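Bench notes, paper conservation, second pass on the 1834 ledger.

Wheat starch paste again. Yesterday's batch had the texture of regret, so I cooked this one at a lower heat and strained it 4 times through the horsehair sieve. Gunnlaugur Bundgaard maintains that two is plenty. His paste has lumps.

Lining tissue is the Lonik, the thin one. It tears beautifully straight when you want a feathered edge and feathers beautifully when you want it straight.
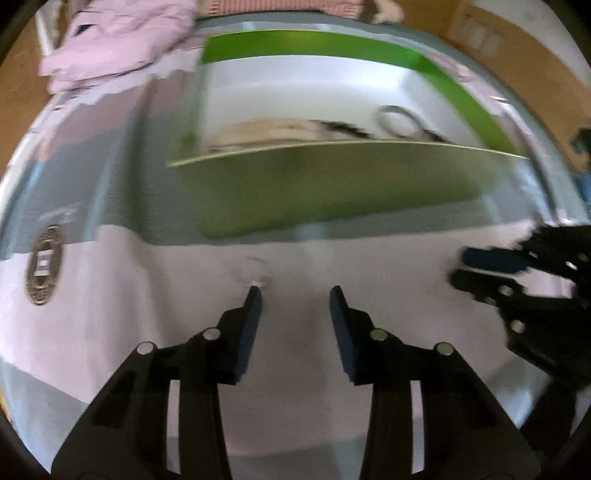 Nirnden, May

Humidity in the back room sat at 60 all morning, then the radiator woke up. Moved the boards to the north wall. The first gathering is guarded and under weight - the spine folds were worse than the survey sheet let on, and the survey sheet was mine.

Iron gall ink on the later leaves is cracking along the downstrokes. Whoever kept these accounts pressed hard on the debts and barely touched the receipts. Gelatin for those, no water anywhere near them.

To do: blotters, more blotters, ask Valcárcel whether the 100 sheets are coming this month or were a figure of speech. Don't trim the boards before the sewing is checked. I have written this down before.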